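Besell Board Oil, second formula, tested on maple

Besell changed the recipe of its board oil last year and the label barely mentions it. The old version was straight mineral oil. The new one is mineral oil with a share of fractionated coconut oil, sold in the same can with a smaller cap. I had been using the old one on cutting boards and small shop panels, so I bought the new one and ran it next to Norðdahl Wood Oil, a hardening finish that costs nearly twice as much.

Test pieces were hard maple, edge glued, planed and sanded to 180 and then 220. I raised the grain with a damp cloth between the two grits. Half the pieces got Besell and half got Norðdahl, with one left bare as a control. All of them sat in the same room for 12 days before I put anything on them.

Application

The Besell oil is thin and goes on fast. I flooded the face, waited 4 hours and wiped off the excess with a cotton rag. Second and third coats took less oil each time. End grain kept drinking through the third coat, as maple end grain does. There is almost no smell.

Norðdahl is thicker and wants more care. The instructions call for very thin coats, and they mean it. Where I left too much on, the surface stayed tacky into the next week and had to be scrubbed back with a gray pad. Rags need to be laid flat outdoors to dry, as with any curing oil.

Color

Both oils warm the wood. Besell does it the least: a slight yellow shift when fresh, most of it gone after a month. Norðdahl goes more amber and stays there. If you want maple to stay pale, the Besell is the better choice.

Water and stains

I left drops of water, black coffee and red wine on each face for 2 hours. Water left a dull ring on the Besell pieces that came off with another coat of oil. Coffee left a faint mark. Wine left a clear one, and I had to sand it. The Norðdahl pieces showed nothing from the water or coffee and a light pink edge from the wine. The bare piece took all three stains.

This is the expected result. A non-curing oil fills the surface for a while and then washes out – it was never meant to be a barrier.

Upkeep

The Besell board in my kitchen needed a fresh coat every three weeks with daily washing. The Norðdahl board went from spring to late fall on one touch-up. For a panel that never meets a sink, either will last. 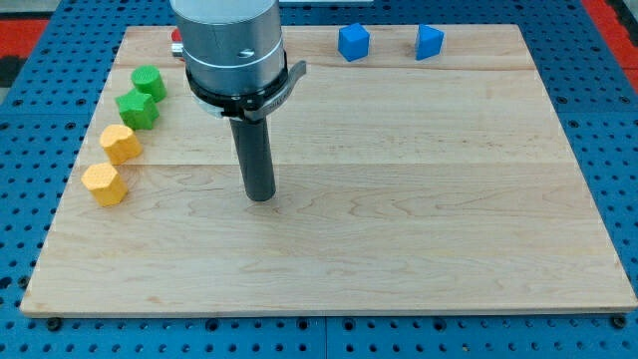
Tested and written by Ea Snorradóttir
Finishes and Adhesives | Wednesday, November 20, 2019

Price and packaging

The new Besell can has a screw cap with a foam liner. Mine leaked when stored on its side. Norðdahl comes in a tin with a pry lid that skins over once opened, so buy the small size.

Verdict

Buy Besell for boards you are willing to re-oil on a schedule, and for anything where color matters. Buy Norðdahl for serving boards and tabletops. I will run both again in December on walnut, along with the Flavmont hard wax if it arrives in time.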